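How Seeds Know When to Sprout

A bean seed can sit in a paper packet all winter and do nothing. Put it in damp soil in April and it begins to grow within days. This page explains what changes inside the seed and how to test seeds before planting them.

What is in a seed?

A seed has three main parts. The outside layer is the seed coat, which protects everything inside. Next is the food store. In a bean, the food is packed into two thick halves called cotyledons. Between them is the embryo, a very small plant with the beginnings of a root and a shoot.

A dry seed is alive, but its activity is very slow. Gardeners call this state dormant or resting, although scientists use the word "dormant" only for seeds that will not sprout even when conditions are good.

What does a seed need?

Most garden seeds need water, oxygen and a suitable temperature. Water enters through the seed coat and makes the seed swell. Substances called enzymes then start to break the stored food into sugars that the embryo can use. Oxygen is needed to release energy from those sugars. If the soil is flooded, there is little air in it, and the seed may rot.

Temperature sets the speed. Lettuce sprouts in cool soil. Beans wait for soil that is at least 60 degrees Fahrenheit. A soil thermometer reading of 63 in the morning means beans can be sown.

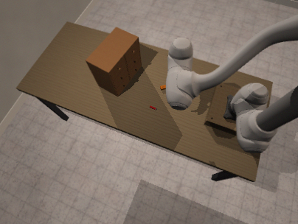
A wooden cabinet on a long table.

Do seeds need light?

Some do. Lettuce seeds are small and hold little food, so they are pressed into the surface of the soil and barely covered. Bean seeds are large and can push up from an inch down. The packet gives the correct depth.

Testing old seeds

Seeds lose strength as they age. To test them, you need ten seeds, a paper towel and a plastic bag.

1. Wet the towel and squeeze it so that it does not drip.
2. Lay the seeds on one half and fold the other half over them.
3. Put the towel in the bag and leave the bag partly open.
4. Keep it in a warm room and check it every day.
5. After ten days, count the seeds that have a root.

Multiply your count by ten to get the percentage. If seven seeds sprouted, the result is 70 percent. If the result is below 50, sow twice as many seeds as usual or get a new packet.

Words to know

Cotyledon: a seed leaf, often full of stored food.
Embryo: the young plant inside a seed.
Germination: the start of growth from a seed.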